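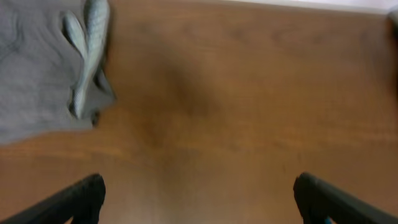
Open Day | Visitor Updates

1/6 Zondine welcomed visitors to its robotics laboratory on July 1, 2025. The open day drew 56 guests, among them 22 students from the Lokora training program. We thank everyone who attended.

2/6 The tabletop demonstration was led by Marlene Dreßler. It uses ordinary items on a wooden table: a gray cloth and a fish-shaped object. The arm works with a two-finger gripper and a camera at the wrist.

3/6 Guests were invited to follow the work from the marked area and to put questions to the team. Many asked about soft materials – a cloth changes shape each time it is touched, and planning a grip on it remains difficult.

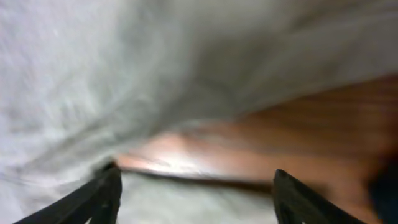
4/6 Ms. Dreßler also spoke about lighting. Glare on a polished tabletop can affect what a wrist camera records, and the team reviews its recordings with this in mind.

5/6 A short talk on workplace safety followed in the Taletti Room. The slides are available on request from the visitor office.

6/6 The next open day will take place in August. Places are limited to 29 per group – registration is required, and school groups should apply through their teachers.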